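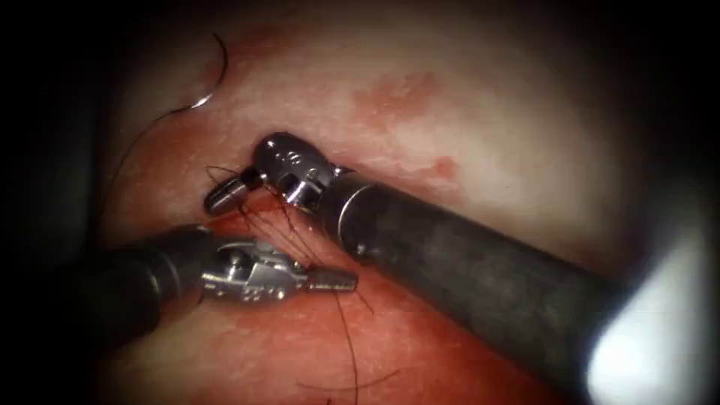

Sunday, March
Merja Savolainen
3 min read

Up at half six. Weighed all three guinea pigs before the morning feed, same order as usual: Pepper, Bramble, the small one. The small one still has no name as Floltley prefer to leave that to whoever adopts her. She came in at 431 g. That is up on yesterday and up on the day she arrived, so the line on the chart has now gone the right way four mornings running. Pepper flat. Bramble down a few grams, but she had emptied herself in the carrier on the way to the scale, so I have marked the reading and will not act on it.

The Tukora scale needed zeroing twice. It drifts when the kitchen is cold. I switched it on, left it while I cut the peppers, then zeroed it with the bowl in place and got the same figure three times with the test weight. The old habit of weighing straight from switch-on probably explains the odd dip last week. I have gone back through the book and put a pencil ring round those entries.

Food. The new sack of Sustell pellets is open and the old one is finished. I am changing over slowly anyway, half and half until Wednesday, as the small one leaves anything unfamiliar. The date on the new sack is good. I wrote the opening date on the front in marker and clipped the top. Vitamin C goes off once the bag is open, and I would rather throw out the last handful than guess. Fresh pepper morning and evening, no fruit.

Hay is the part I got wrong this week. I had filled the rack from the bottom of the bale, which is mostly stalk and dust. Two of them were sneezing by Friday. Changed to the top half, shaken out in the yard first. No sneezing today that I heard, though I was out for two hours in the afternoon.

Water: Heiskanen asked for a drinking record on Bramble before Tuesday's check. I mark the bottle at eight and again at eight. The bottle holds 1,000 ml and is far too big for one animal, but it has the clearest scale on the side of anything I own. She is in the divided half of the pen on her own overnight so the reading is hers. One problem – the spout drips if the bottle is knocked, and she knocks it. I have put a saucer underneath and will take what lands there off the total. 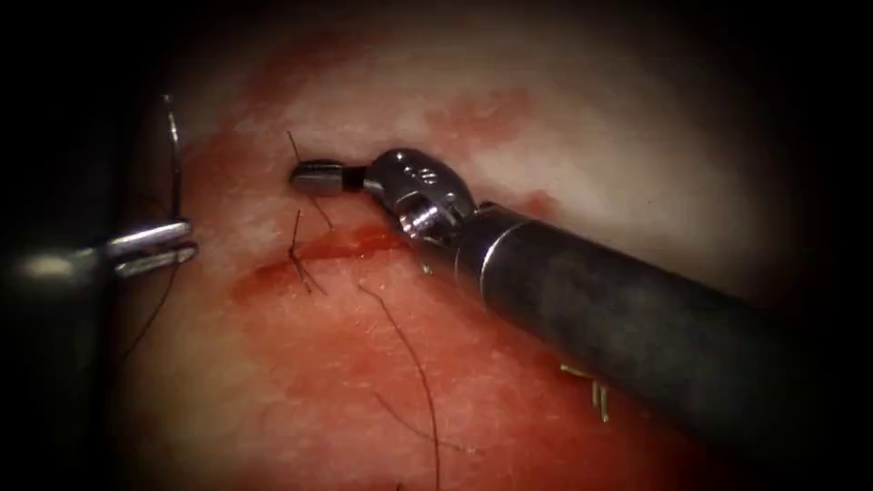 Pen and housing

Took the pen apart after lunch. The panels are 60 cm long and the clips at two of the corners have gone soft, so the divider was leaning. Replaced those with cable ties, ends trimmed flush and turned outwards. The fleece is now two layers with the absorbent pad between, and the pad sits well inside the edge so they cannot pull it out and chew it. The piece I had cut at 90 cm came up short after washing. It will do for the carrier.

Moved the hides apart. With both at the same end Pepper was guarding the two of them and the small one was eating in the open. Each hide now has two ways out. Watched for a while at five o'clock: some rumbling, one chase, then all of them at the hay. The small one went under the left-hand hide and stayed there until the peppers came.

Nails done on two out of three. Bramble's are dark and I could not see the quick with the lamp, so hers can wait for Tuesday.

To do

Ring Floltley about the home check for Pepper. The family want one animal and the form says pairs only, so somebody needs to speak to them before they drive over.
Copy the ringed weights on to a clean page for Heiskanen.
New clips.
Bottle reading at eight, then bed.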